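2018-04-13
By an Eren contributor

The coach left Wurkesum at five in the morning with the heater stuck on. My grandfather had the window seat. He wore his regimental blazer and kept the wreath on his knees in a supermarket bag, and he would not let the driver put it in the hold.

It was 211 miles to the ferry and about 500 altogether to Burkinthorpe. He had made the trip every April until his hip gave out. This year he asked me to come along and carry things, then carried everything himself.

"How many were you?" I asked, somewhere past the second rest stop.

"On the boat? 737."

"And the ones who come back for this?"

"You'll see."

The memorial at Burkinthorpe is a plain stone at the end of a farm road. The band from Vakent had played there the night before, and there were tire marks in the grass. Four old men stood by the wall with their collars up. My grandfather made five. They shook hands and talked about the coach, the price of the ferry, and a man's new teeth.

At eleven they stopped talking. Somebody read the names. It took a long time, and the wind got into the paper, and he had to go back and read one of them again. My grandfather laid the wreath. When he bent down I put my hand under his elbow, and he let me leave it there.

On the ride home he told me about the landing. He had been cold, and he had lost a boot. A man he hardly knew had given him a dry pair of socks, and he was still wearing them 70 miles inland. He never got the chance to give them back.

It was after midnight when we got to my sister's house. She had left the hall light on and gone up to bed. He went through to the laundry room to take off his shoes. 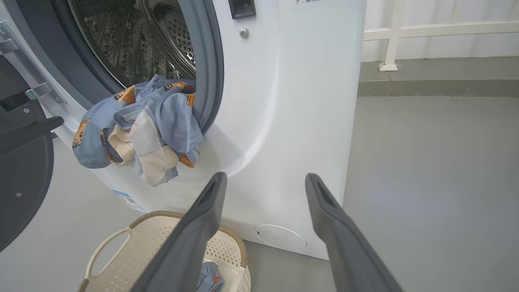 Bear print fabric at the door of the washer.

"She's got the little one's things in here," he called.

"Leave it, Grandpa."

I heard him put his shoes down on the floor, one and then the other. When I went in he was standing in his socks with his blazer folded over his arm, looking for a hanger.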